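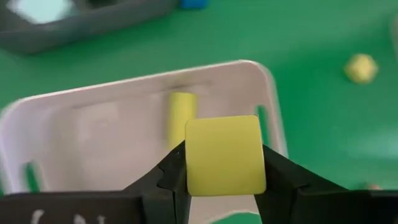 I do this check on my signed card collection twice a year, once in spring and once in August, and I've started typing it up because Nabila Ashour keeps asking me what I look at and I keep forgetting half of it when she rings. This one was done on 15/04/2025. The collection stands at 3,062 cards, mostly wrestling and football, nearly all signed through the post. I sort everything into shallow trays while I work, white plastic with a raised rim like the one behind the yellow block, so the cards can't slide off onto the carpet (they have done, twice, and one of them was a Demetrio Robles rookie, so you can imagine the language).

1. Room and shelves
Dry, no smell of damp – OK
Shelves fixed to wall – OK
Boxes off the floor – NOT OK
Comment: 5 boxes had crept back down next to the radiator. My fault, I was looking for the Filali set at Christmas and never put them back. Moved now.

2. Sunlight
Blind down on the window side – OK
Framed cards out of direct light – NOT OK
Comment: The Youssra Morsy in blue marker has faded since last August, and I'm gutted about it! It's gone to the hall, where it should have been all along. The black signatures look the same as ever.

3. Sleeves and top loaders
Old soft sleeves replaced – PARTLY
Top loaders free of cracks – OK
No ink stuck to the inside of a sleeve – OK
Comment: I got through a pack of 100 Somell sleeves and ran out before the tag team box. Another pack is on order. The Jonus ones are cheaper but a bit tight for thick cards, and I bent a corner last time forcing one in, so I won't be buying those again.

4. Signatures
Spot check of 25 cards against my list – OK
Smudges – one
Comment: The smudge is on a Ghizlane Abdel Hamid and it came back from her like that, it's in my notes. I still love it. She wrote "keep fighting" underneath and used up half the card doing it.

5. Post still out
Requests older than six months marked as lost – DONE
Stamps on return envelopes still good – OK
Comment: Gave up on three. Then Rania Benkirane's came back the very next morning, both cards signed, after I'd crossed her off in pen. Typical.

6. Insurance and records
Photos of the best cards up to date – NOT OK
List backed up somewhere else – OK
Comment: I need to photograph everything from the Nirine show onwards. I've been saying that for ages.

To do before August: sleeves for the tag team box, the photos, and find out where the spare key for the cabinet went. Nabila, if you borrowed it, ring me.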